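# Gripper and Camera Comparison: Gallery

The Ridgate Manipulation Laboratory has completed the first stage of its comparison of two parallel grippers, the Florketti and the Long, under a common controller supplied by Fevach. The work began in February and was carried out in simulation before any hardware was scheduled. Shengli Gu directed the study and prepared the notes on this page.

Each gripper was assigned 700 simulated trials. The object, the table and the lighting model were held constant, and only the gripper, the approach angle and the camera placement were changed. Trials in which the controller failed to return a grasp within six seconds were recorded as failures and kept in the totals.

## Overhead camera

The overhead placement was adopted for the initial localization step. It gives the controller a direct estimate of the center of an object, but it offers little information on height, and wrist cameras remain in use for the final approach.

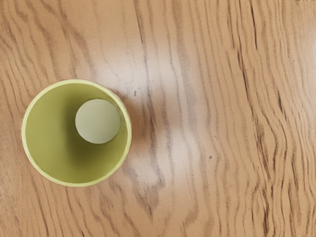
Fevach's controller selects a grasp in two passes. The first pass fits a circle to the outermost closed edge it can find, and the second searches for a pair of contact points on either side of that circle. Early versions of the first pass sometimes settled on the wrong edge. With the green cup, the pale disc at the bottom of the interior has a crisp outline of its own and lies well off-center within the rim, so a fit to the disc places the gripper too far to the right. The current version compares all candidate circles and keeps the largest. Reflections on the wood grain beside the cup are handled by a separate filter, which was left at its default setting for both grippers.

## Notes on the two grippers

**Florketti.** The fingers are narrow and suited to a rim grasp, with one finger inside the cup and one outside. Performance declined when the approach was tilted more than 13 degrees from vertical.

**Long.** The wider opening permits a grasp across the full outside of the cup. This gripper tolerated larger errors in the estimated center, but it required more clear space on both sides and was slower to close.

## Camera settings

The overhead camera was tested at 51 combinations of height and exposure. Up to six of these will be carried forward to the hardware stage. Settings that produced a broken rim outline were removed from consideration, including those that gave acceptable results with one gripper only.

Trial logs and controller configurations may be requested from the Ridgate laboratory office. Requests should state the gripper and the camera setting of interest.

Page last revised June 2, 2026.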